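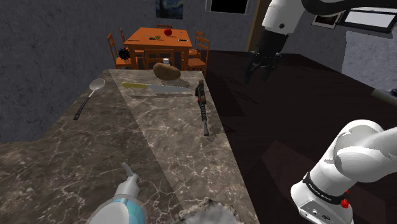 My other half's view, given from the doorway on the first morning, was that nobody needs a kitchen tap with an instruction booklet, and that the old one had only ever asked to be turned left or right.

I had no answer ready. The booklet for the Valarex pull-down tap has a chapter on "moods". There are two of them, spray and stream, and you move between them by pressing a rubber button on the back of the head, in the one place your thumb isn't.

Still, I have lived with the thing since September and my feelings have softened, as has the water, though that was a separate purchase. We replaced the old tap after it developed a drip that kept better time than the clock on the cooker. The plumber's opinion was that it could be mended. Mine was that I had been looking at it for long enough. I ordered the Valarex from the showroom in Cidcombe, which sells taps, baths and one very large plaster lion.

It costs 200 pounds. You can get a tap for a good deal less, and I have owned several of those, so I know what they do. They go stiff, then they go loose, then they come off in your hand while someone is in the shower. For 200 pounds I expected to be spared all that, and so far I have been.

Fitting it was a morning's work for a person who knew what they were doing and was lying on his back swearing for most of it. The hoses are a decent length. The big plastic nut that holds everything tight from below is a nice idea let down by its wings, which are sharp enough to open letters. The weight that pulls the hose back down again clips on in two halves and must be placed at a mark on the hose. Our mark had rubbed off. We guessed, tried it, guessed again, and now the head goes home with a soft clunk that I have grown fond of.

The pull-down part is the reason to buy one, and it is very good. The hose reaches every corner of the sink and a fair way beyond, so a stockpot can be filled without being wedged in at a slant. Rinsing a colander has become almost a pleasure. I would go so far as to say that muddy leeks hold no terror in this house any more.

The spray is another matter. On full it comes out with the enthusiasm of a dog that has heard the word "walk", and if there happens to be a spoon lying bowl-up in the sink you will be wearing the result. I have been soaked to the elbows at seven in the morning, twice in my good cardigan. The trick is to open the lever halfway and leave it there. The booklet mentions this on its last page, after the guarantee.

Now the finish. Ours is the brushed one, which the box calls Zarnar Steel and which looks to me like steel. It hides fingerprints well. It does not hide limescale, and we live in the sort of area where the kettle crunches. A wipe with a damp cloth each evening is enough, if you are the kind of person who wipes a tap each evening. I am now, apparently.

The lever is on the right and moves smoothly, with a good wide stretch of warm in the middle where the old one had a single hair's breadth between glacier and lava. I can work it with a wrist when my hands are covered in dough. That alone may be worth half the money. 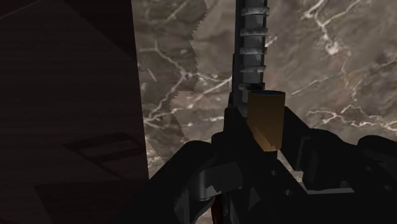

TAPS & SINKS – THE VERDICT

I like it more than I meant to. The reach is excellent, the lever is a joy and the whole thing feels solid when you lean on it, as everybody does while waiting for toast. Against that, the button is in a silly place and the spray wants to be your enemy until you have learned its ways.

If you mostly fill a kettle and rinse a cup, keep what you have. If you cook in big pans, or grow things that arrive indoors with soil on, it is money well spent. I looked at the Siriwardena too, which has a prettier curve to the neck, but its hose stopped short of the sink's far corner in the showroom and I could not forgive that. Ask to try the head before you buy, and don't wear anything suede.

Comments (4)

leekandpotato
Same tap here, two years in. The rubber button goes a bit gummy. A toothbrush sorts it.

Moorhen
Which way round does the lever go if your sink is hard against a wall? Ours would hit the tiles on hot.

leekandpotato
@Moorhen you can fit it with the lever at the front. Looks a bit odd but it works fine.

Bathplug522
I was in the Cidcombe place on Tuesday and the lion is reduced.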